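FOR IMMEDIATE RELEASE

Zolisent opens chore trials at Casgate site

Tidying up still a job for people, company says. Machines getting closer

Zolisent today opened the second round of its household chore trials, a project that asks a plain question: can a machine put a room back in order yet? Short answer, not yet. Longer answer, parts of it.

The first round ended in September. 30 everyday chores on the list, from folding towels to wiping a counter to putting toys away. Machines finished 9 of them without a person stepping in. Folding went badly. Anything with a cord went worse. Clearing a table went better than expected, so long as nothing on it rolled.

Round two drops the long list and goes for 5 chores, done over and over in furnished rooms. Toy blocks are first up. People do the work using hand-held grippers, and the machines learn from what the hands did. 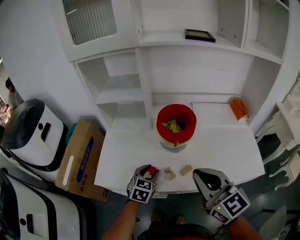
CASGATE, 3 February 2020 - Picking up a small red block between two gripper fingers is the easy end of the work, Zolisent said. An arch-shaped block is harder. Where do you grab it? A person just knows. Blocks piled in a round container are harder again, as each one hides part of the next.

Zolisent is not promising a home product this year. The company said claims in the trade have run ahead of what machines can do in a lived-in room, with chairs and shelves and whatever got left out last night. Shop floors are a diferent story. Parts come in the same shape, in the same spot, all shift long. Partner firm Brosley, which packs hardware kits, will try the same gripping methods at its Villanueva plant, starting with sorting bins and restocking shelves. Kit packing stays with the staff for now.

What would count as ready? Zolisent has set its own bar. A machine has to clear a table it has never seen, put every item where it belongs, and do it with no help. Dropped items count against it. So does going slow; a job that takes a parent a couple minutes can't take a machine all afternoon.

Results from round two will be be posted in full, misses included. Trials run at Casgate first, then Villanueva.

About Zolisent
Zolisent builds and tests gripping tools for home and light industrial work. Offices in Casgate.

Media contact: Zolisent press desk, Casgate

###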